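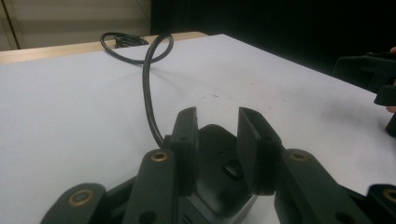

Cable on the white top, handheld gripper open, second one coming in from the right.

Thursday, August 14, 2025
Bench notes, cable tidying

Chore of the week: coil a cable. My father does this while talking on the phone and looking for his glasses. We have given it to two grippers, each with a person attached, and set aside the afternoon.

The question from Gretville was whether a machine can put a workbench back in order at the end of a shift. I said I'd answer one piece of it, the cable, and let the sweeping and the mugs wait for braver people.

Rules as agreed with Régis Delorme: no fingers on the cable, one gripper each, no pinning it against your own sleeve. He asked if swearing was allowed. It is, but not on the audio track.

What we know so far:

Picking up a cable is fine. Flat pads, close, lift. Anyone selling you this as progress should be asked what happens next.

What happens next is that the cable has opinions. Move one end and a loop stands up somewhere you weren't working. Press the loop down and the twist goes off to live in another part of the cable. By hand you roll it out between thumb and finger without thinking. Parallel jaws don't roll anything. They open and they shut.

Regrasping is where the time goes. Régis holds, I let go, I take it again farther along, he lets go too early, and we have the thing we started with, facing the other way. Best run this afternoon took 83 seconds for a coil I would be embarrassed to hang on a hook. Bare hands, same cable: 6.

We want 200 good runs before anything gets trained for Moges. At today's rate I will be retired and Régis will be management.

Vedgate's brochure says their arm "handles cords of all kinds." I wrote in February asking which kinds. Still waiting. Filtwood were more candid and told me to buy shorter cables.

To try next:
- grippier pads, the matte ones let the cable slide when it's pulled sideways
- one side stays put as an anchor, the other does all the winding
- agree out loud who lets go first (Régis wants a countdown, I want a nod, we'll do the countdown)
- stop a run after five failed regrasps and call it a failure, even if we're "nearly there"

Answer for Gretville, draft: not yet for cables. Ask again when it can get the twist out. In the meantime keep whoever does it now, and be nice to them.

Spare pads are in the second drawer, under the tape. Please put the tape back too.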